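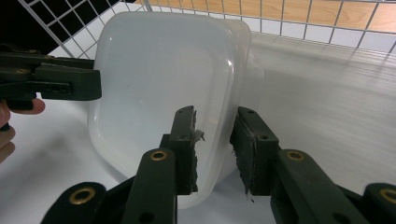 Last modified: April

4. The Open-Day Session at Bustow

4.1 Setting and visitors

The open day was held in the ground-floor workshop at Bustow and ran from mid-morning until 4 p.m. Visitors came in small groups. Over the day, 53 of them agreed to use the hand-held grippers and to have their handling recorded for the study. All were adults, and none had used the tools before. Groups were led in by Halyna Boiko, who gave a short spoken introduction. Maksym Hordiienko stayed at the table and reset the objects between turns.

We had planned to show the tools first and let people try them afterward. The first group did not want to wait, and from the second group on we dropped the opening demonstration. Visitors were handed the grippers, told which object to move, and left to work out their own grip. This changed the character of the session, and the results below should be read with that in mind. The Gemholm session in Section 3 kept the demonstration, so the two sets of recordings are compared only where the task was the same.

4.2 Task and objects

Each visitor worked at a white tabletop with a wire grid panel along the back. The task was to pick up one object, turn it, and set it down again inside a marked area. We used 18 objects, most of them household items of the kind listed by Lund and Boiko in the earlier Fedoruk report. The translucent plastic container is treated separately here because it produced the widest range of grips.

Figure 4. Container held upright on its narrow edge. One fingertip pad rests on the broad front face and the other on the curved right edge; a second hand-held gripper is at the upper left.

The grip in Figure 4 is one we call a face-and-edge grip. The two pads do not meet opposite sides of the object. One lies against the front face while the other bears on the edge, where the plastic bends around the corner. Our written protocol had assumed that people would take the container by its two narrow sides, and the coding sheet had no entry for anything else. Kyrylo Ostapchuk added the new category during the lunch break, and the morning recordings were coded again afterward.

4.3 Use of the second gripper

Visitors could use one gripper or two. We gave no advice on this point. Several people brought the second gripper close to the container without touching it, then kept it there while they worked with the first. In Figure 4 its squared-off tip is just short of the container's left side. We coded these cases as "near, no contact" and did not count them as two-handed grips. Vaughan Whitelaw, who coded a share of the recordings independently, argued that a gripper held ready is already part of the grip. We kept the narrower rule – it was easier to apply the same way twice – but the disagreement is noted in the data file.

4.4 Condition of the pads

The same fingertips were used for the whole session. Pad wear is clear in Figure 4. The left pad is frayed, with torn flaps along its inner edge, and the right pad is scuffed and uneven. We did not measure friction at any point during the day, so we cannot say how much the state of the pads affected the choice of grip. For the later sessions at Grarnwood the pads were replaced after every 200 grasps, and a note of each change was kept with the recordings.

4.5 Comments from visitors

Visitors were asked for one comment as they left. Many spoke about the container. The most common remark was that they had been unsure how hard to squeeze. Some said they looked at the plastic to judge this, others that they went by the feel of the handle. A few asked whether the recordings would be used to train a robot, and Svend Lund answered these questions at the door. The comments were written down by hand and were not coded. They are used in Section 5 only to help explain grips that the coders marked as unclear.

Contact: Svend Lund, Bustow workshop | Copyright the authors | Back to top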